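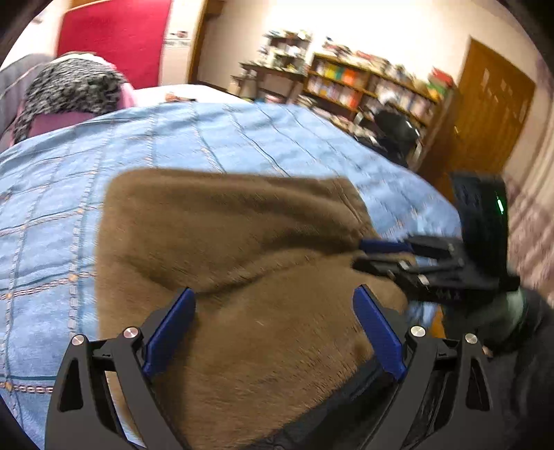

Two hand-held grippers and a brown fleece blanket on a bed.

Stop deleting the boring parts

By Barbara Sobczak

I want to complain about a script. It's 40 lines long, it lives in the tools folder of nearly every team I've worked with, and it goes through your recordings and throws out every stretch where the grippers aren't moving much. Everybody has one. I wrote one myself in January and I was very proud of it for a while.

The thinking goes like this. You have a pile of recordings of people handling blankets, towels, shirts, whatever your project is. Ours, Talau, is bedding. A lot of that time the fingers are just sort of hovering while the person decides where to pinch. Storage costs money, training costs more, and a policy that learns to hover is a policy that hovers. So you set a speed threshold, cut everything below it, and your 2,361 recordings get nice and lean. The loss curve even looks better!

And then you put the thing on a real blanket and it grabs like a toddler.

Fleece is a good way to see why. A heap of it has no obvious handle. The edge you want may be tucked under two other layers, and the part nearest your fingers is usually the middle of something. A person handling it slows down, opens up, shifts the approach a little, maybe brings the second hand in from the side to hold a layer back. To my script all of that was dead time. It's also where nearly all the deciding goes on, and we were teaching a model to do the grab while hiding the part where somebody chose it.

Deepika Thampi spotted it before I did. She was going through a batch for a completely different reason (timestamps, always timestamps) and asked why the fingers kept jumping from far away to fully closed. I said compression. She said that wasn't compression, that was me. We pulled the originals back for 652 recordings and looked at what had been cut, and I had a pretty bad afternoon. Second-hand moves were hit worst, because my threshold only looked at whichever gripper the config file listed first. If the left one held still while the right one came over to help, goodbye, whole segment.

Now, I know the comeback, because Cengiz Saraç has made it to me many times over lunch. He says pauses are noise, people scratch their noses and think about dinner, and a model that copies every hesitation will stand over the bed forever. He's half right. We did try training on everything, uncut, and it dithered. It would creep up on a fold, back off, creep up again – painful to watch. So I'm not saying keep it all and hope.

What I'm saying is that speed is the wrong thing to cut on. It's easy to compute, which I think is the real reason we all use it. We now keep anything within a window before the fingers close, 5 seconds in our case, on either hand, no matter how slow it is. Outside that window the long idle stretches still go, but they go with a marker left in the file, so the controller code can tell a real jump from a cut. That marker took Szymon Kaczorowski one evening to add. I'd been arguing against it for longer than that.

The other change was dull and I'd recommend it to anyone. The trimming tool, which we call Festau for reasons lost to time, no longer writes over its input. It makes a list of ranges and the loader reads the list. Want a different rule? Make a different list. Every night it also picks 25 of the cut stretches and drops them in a folder, and one of us has to sit and watch them with a coffee. I grumble when it's my turn. I've still found two bugs that way, one of them in gripper width calibration, nowhere near the trimming code.

Does the robot handle fleece better now? Some. It picks up a layer where it used to pick up a fistful, most days, and it still gets confused when the blanket and whatever's under it wrinkle together. Mohit Malhotra thinks the rest of our trouble is depth and wants to redo the whole perception side. He may well be right, and he can write his own essay about it. Before he starts, though, I've asked him to go look in the folder of things we threw away.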